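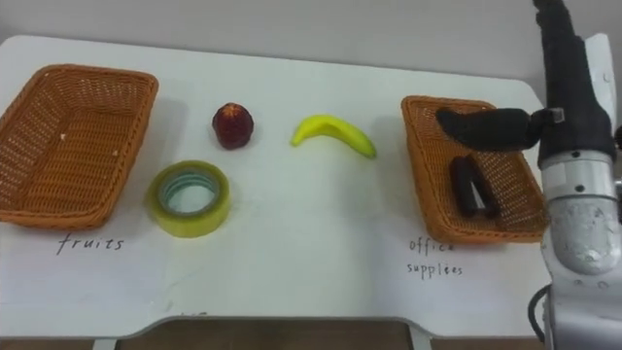
Sorting is a dull job for a machine, and the arm on the shared bench at the Prollarholm workshop was set up to do exactly that. The project is called Undus. It began in December as a second-hand arm with a seized joint and no controller, and most of the winter went into getting it to hold position under load. The first task given to it was kept small. Two wicker baskets sit at either end of a white table, with "fruits" written below one and "office supplies" below the other, and a banana, a dark red fruit and a roll of tape lie between them. The arm has to pick up each item and put it in the basket where it belongs.

The labels are part of the problem. Undus is not told which basket is which. A camera looks down at the table, the software reads the handwriting, and each object is matched to whichever word fits it best. Swapping the labels should swap the result with no change to the code. Early versions failed this test because the software had learned that fruit went left.

Handwriting was chosen over printed text on purpose. The workshop's members write on everything, badly, and a sorter that needs clean capitals would be of little use to them. Loose joined script read poorly at first. Raising the camera exposure helped more than any change to the reading model, as did a closer crop around each word.
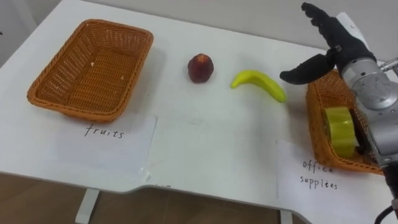
The tape in the right-hand basket, with the banana and the red fruit still on the table. Both labels are on paper.

The hand is the most costly part of the build and the slowest to tune. Its fingers are driven by a control board from Petek, a small supplier of hobby motor parts, running at 100 updates a second. Grip force is estimated from motor current, which is cheap and noisy. A threshold that holds a smooth banana will crush a paper cup, so the software keeps a separate limit for each class of object. There are 16 classes at present.

Flat items remain the hardest. A roll of tape lying on its side gives the fingers very little height to work with, and a straight downward approach tends to press it into the table. The better method is to bring one finger over the rim and close the others against the outside wall. This needs the centre of the roll to be located within a few millimetres, and a colour camera alone did not manage it reliably on a white surface seen through the core. 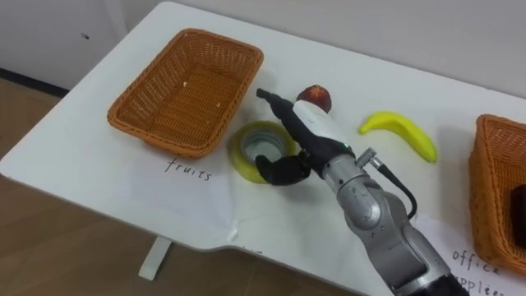
Black fingers above the roll of tape, one of them curling down over the rim.

Calibration takes 190 seconds and is repeated whenever the table is bumped. Cable routing has also cost time. A stiff cable near the wrist pulls on the last joint at full reach, and the error shows up as a small sideways drift. A longer loop fixed most of it.

The control software, Preltia, is written by the same group and runs on an ordinary desktop computer. It plans one pick at a time and looks at the table again after each. The parts list stands at 105 lines, including fasteners. Work on the next version is centred on the wrist, where the mounting plate flexes when the hand closes quickly. A thicker plate has been cut and is waiting to be drilled.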